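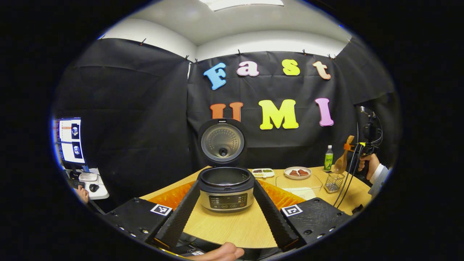
Rice cooker with the lid up, Handstead lunch club

Progress report to the Jacquet Fund, 1/29/20
Handstead and Rilville Lunch Club

It has been a busy few months since we last wrote to you in October, and we are very glad to say that the lunch club is in better health than it was then. Your grant of £3250 has let us carry on at Handstead without a break and – after a good deal of to-ing and fro-ing over the hall booking – open a second session at Rilville, which we had been hoping to do for a long time.

We served 624 lunches between October and the middle of this month, counting both halls. Handstead is full most weeks, with 20 places laid and usually a name or two on the waiting list. Rilville has been slower. The first two sessions were very quiet indeed, and we did wonder whether we had picked the wrong village, but then the surgery kindly put our leaflet on its noticeboard and things picked up nicely before Christmas. Several people there have asked for a later start so that they can come on the second bus, and we shall try that from next month.

The menu has changed a little as well. Our regulars told us they would like something other than mince and potatoes (fair enough!), so we now do a mild chicken curry and a vegetable risotto, and both have gone down well. Puddings remain crumble, crumble and crumble, by popular demand.

On the money side, we have spent what we expected to on food and rather more on heating at Rilville, where the hall is lovely but very draughty. There is £400 left in the transport budget, as fewer people than we thought have needed lifts. We would like your permission to move that across to hall costs, and would be grateful for an answer before the spring booking is due.

One thing has not gone to plan. The Naltus booking system is still not set up, and for now we are managing with a telephone and a notebook – it works, but it does mean a lot of ringing round when somebody cancels. We hope to have better news on that in our next report.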